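10 July 2020 - Hivside sorter, bench notes

Feeder still jamming. Swapped the servo horn, reflashed, ran 200 parts thru: 11 jams, nearly all the notched brackets hooking onto each other at the chute mouth. Flat bits fine. Raimo reckons the lip is too shallow, I reckon the vibration's too slow. Prob both.

Gave up on auto for the training set, doing that lot by hand. Dark brown is the worst colour for the classifier, reads as shadow under the LED ring. Need a proper labelled batch before touching thresholds again.
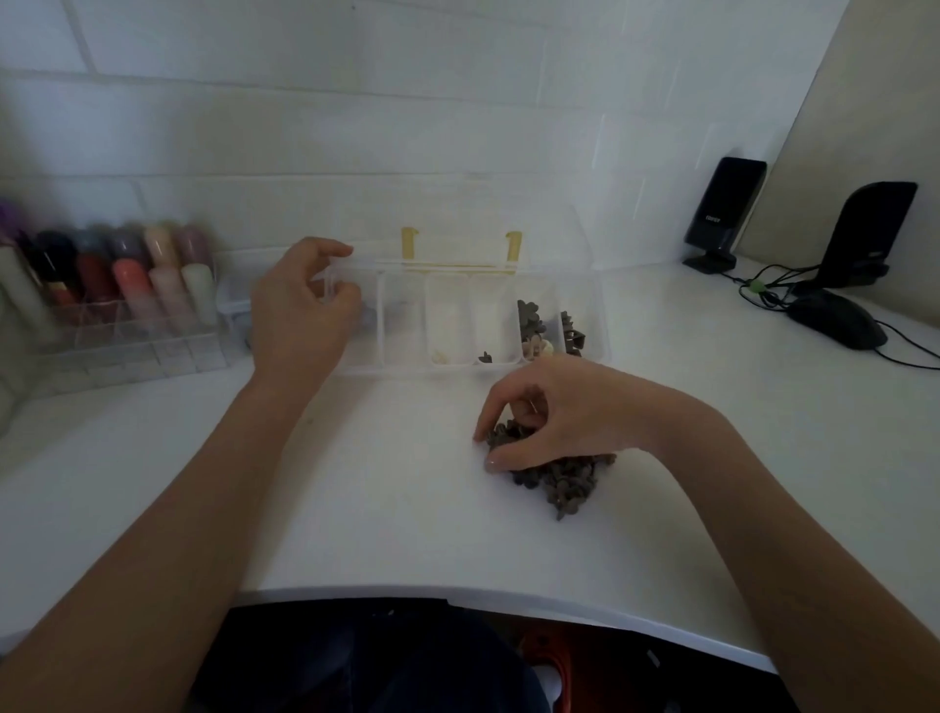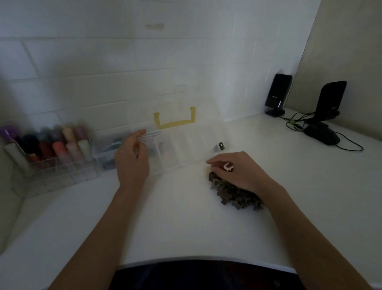 *Hand sort at the desk, clear tray with the lid up, dark pieces heaped in front.*

Light vs dark has to stay in seperate cells, the white balance goes off if they mix in one shot.

To do:
- reprint chute lip, 2 mm deeper
- PWM to 2000, log jams per run
- ask Lieven for the spare Nuron board (he said May!!)
- Comfort wants the grey bin back

Log file is run_1259, ignore the first few lines, camera wasnt focussed.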